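Can an amateur boxer switch clubs after entering a regional championship?

My lad is 16 and carded with Nerkbridge. He was entered for the novice championships in September, but we're moving to Zetwood before then and he has already started training at the gym there. Does he lose his place? Posted by Grurnis

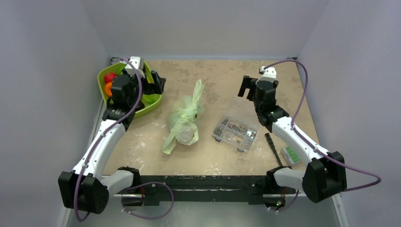 towpath80 reckons he keeps the entry as long as the old club signs the release before the draw is made. Ask for it in writing, then get the new club to send it to the registrar along with his medical card. Ours took more than 4 weeks to come back, so don't leave it until the summer break.

cornerstool
We had this two years ago. They let my daughter box, but under her old club's name, and her old coach had to be in the corner on the day - the new one sat in the crowd. Check whether yours works the same way. Also check the weight he was entered at. If he has gone up since, that's a separate form.

Jemal331
Just turn up and box, they never look at the cards.

towpath80
They do look. Two lads at our last show were sent home at the weigh-in over a missing stamp. Ring the registrar in the evening, after 7 is best.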